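Trandine
Work Surfaces and Sorting Equipment

Home / Tables and Tops / Ostus Series / Ostus White Work Table

OSTUS WHITE WORK TABLE
Fixed-height table for sorting, bench work and small-parts handling

Overview

The Ostus is a plain four-leg table with a flat white top and no fittings on the upper surface. It is supplied for assembly rooms, test rooms, classrooms and packing areas where small items have to be laid out, seen clearly and picked up again. The top has no lip, groove or cable port, so trays and bins can be slid across the full width and taken off at any side.

The current version replaces the earlier Ostus with the gray top. The frame is unchanged. Tops of either color fit any Ostus frame supplied with threaded inserts.

Top

The work surface is matte white. Gloss is kept low to limit glare from ceiling fixtures, which matters where items are inspected by eye or by camera. Dark, saturated and mid-tone objects stand out well against it. White and clear parts do not, and for those we suggest a colored tray as a background.

The surface is sealed on both faces and on all edges. It resists water, mild detergent and alcohol wipes. It is not rated for solvents such as acetone, and it is not a cutting surface. Adhesive tape can be used for marking positions, but should be removed within a few weeks. Tape left in place longer may leave residue, which can be taken off with alcohol and a plastic scraper.

Small scratches can't be polished out. A worn top can be turned over and used on the other face, provided it was ordered with inserts on both sides.

Frame

Welded steel, powder coated, with a cross rail at the back and at each end. The front is open for seating. Each leg has a threaded leveling foot. Turn the foot clockwise to shorten, counterclockwise to lengthen, and lock it with the nut supplied. The table should be leveled after loading, as some floors give slightly under weight.

Equipment can be clamped to the edge of the top. Use a clamp with a flat pad on both jaws. Equipment that moves or produces side loads should be bolted through the top to a backing plate, and the frame should be fixed to the floor. Backing plates are listed under Accessories.

Placement

The back edge is straight and square and can be set flush against a wall. Where the wall is made of panels, check that the joint does not stand proud of the surface, or the table will rock against it. Leave a gap at the back if cables are to be dropped behind the table.

For visual work, a plain wall in a neutral color is preferred. Patterned walls and windows directly behind the table make it harder to judge the outline of small items.

Trays

The table is sold alone or with the Walier tray, a shallow rectangular tray for holding loose items while they are sorted. The tray has a raised rim on all sides and walls that slope slightly inward toward the base. The slope makes it easier to draw small items up and out by hand, and allows empty trays to be nested. The standard color is bright blue. Other colors are made to order in batches.

The tray has a smooth base and will move if pushed. Where it must stay in one place, put a thin rubber mat under it or use the corner stops. Wash in warm water. The inner walls are slightly reflective, and under a strong overhead lamp a lighter band may show along the far side. Moving the lamp forward usually removes it.

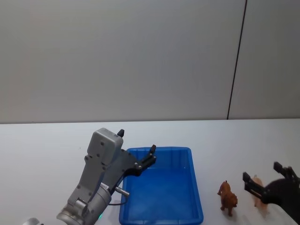 White tabletop with blue tray and two toy animal figurines.

Use in sorting tasks

Place the tray near the front edge, centered, with the items to be sorted beside it. Keep standing items clear of the rim so that they are not knocked over when something is set down. Tall or top-heavy items should go farthest from the hand in use.

Where several people use the same table in turn, mark the tray position with tape at two opposite corners. This is enough to put it back in the same place.

Included

Table top, white
Steel frame, assembled or flat packed
Leveling feet with lock nuts
Bolts and hex key
Assembly sheet

Accessories, ordered separately

Walier tray, bright blue
Walier corner stops, pack of 3
Rubber tray mat
Backing plate for through-bolted equipment
Schumacher edge clamp with flat pads

Assembly

The flat-packed version takes two people. Lay the top face down on a clean blanket. Start every bolt by hand before tightening any of them, then tighten in a diagonal order. Stand the table up by the frame. Do not lift it by the edge of the top. Check all bolts again after 60 days of use.

Warranty and returns

Frame: 9 years against failure of welds.
Top: 3 years against lifting or separation of the surface.
Trays and mats are treated as consumables and are not covered. Unused tables may be returned in the original packing. Drilled tops can't be returned.

Ordering

Quote the top color, frame version and insert option. Made-to-order tray colors are next scheduled for October. Questions on mounting and floor fixing go to Mio Fujimoto, technical desk.

Page revised June 13, 2020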